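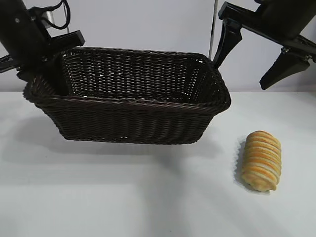
Two-arm setup with a wicker basket and a spiral bread roll.

Household chore robotics

Household chore robotics covers machines meant to do everyday home and shop work: tidying, packing, laying a table. As of 26/04/2018 none does the full range unsupervised. Single tasks, yes, in fixed setups.

Putting bread in a basket is a common test. Soft item, odd shape, rim in the way. Grip too hard and the crust cracks, too loose and it drops. Woven sides also flex when bumped, wich throws off the planned path.

Trials

The Pullport trials, run by A-yeong Joo, used two arms on a plain table. 30 attempts per item, time limit 15 seconds. Rigid items did best. Pastry was poor, mostly slips at the rim. Vadton later repeated the test with softer finger pads, results mixed.

Shop floor

Bin packing is further along, boxes mainly. Bakery counters still packed by hand. Bedodik sold a tray loader for a short time, withdrawn in August, reason not given.

See also: Bimanual manipulation; Grippper design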